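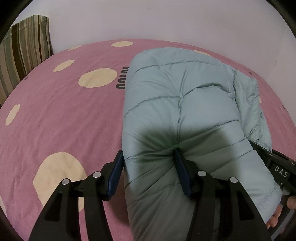
Storing insulated outerwear between seasons

Most loss of warmth in a quilted jacket happens in the closet. Down and synthetic fills both depend on trapped air, and both lose thickness when they are held under pressure for months. The Mestau store receives a steady number of jackets each October with flat baffles and a musty smell, and nearly all of them spent the summer in a compression bag.

Wash before storage. Body oil and sunscreen left in the collar and cuffs will yellow the lining and attract moths to any wool trim. Close all zippers, turn the jacket inside out, and run a front-loading machine on a cold, gentle cycle with a second rinse. Top-loading machines with a center post can tear baffle seams and should be avoided. Use a liquid soap made for down or for technical fabric. Fabric softener coats the fill and should not be used on either type.

Drying takes longer than most owners expect. Set the dryer to low and add two clean tennis balls. Stop every half hour and break up clumps by hand, working from the hem toward the shoulders. The shell will feel dry well before the fill does. Hold a baffle up to a lamp: dark lumps are wet down, and the jacket needs another cycle. Synthetic fill dries faster but melts at a lower temperature, so keep it off the high setting in all cases.

Before putting the jacket away, check the seams. Feathers working out at a stitch line should be pulled back in from the opposite side, never out through the hole. Small cuts in the shell can be closed with adhesive repair patch. Round the corners of the patch with scissors first, then press it down for a full minute. The Grotex patch sheets we stock hold through washing if left to cure overnight - heat from an iron is not needed and may damage the shell.

Store jackets loose on a wide hanger or in a large cotton bag, in a dry room. Basements and attics are poor choices. Down rated at 700 fill power or higher shows compression damage soonest and should have the most space. A cedar block is acceptable if it does not touch the fabric.

The Cele wash and repair service reopens in May at the Mestau and Prenport counters. Drop-off is at the rear desk until 6 p.m. Please empty pockets and quote service code 773 on the tag. Jackets with fur trim must have the trim removed before drop-off.

Recent items
Re-waterproofing a rain shell at home
Zipper sliders: when to crimp and when to replace
Prenport counter: changes to summer hours
Wool base layers and moth control
Boot liners: drying and odor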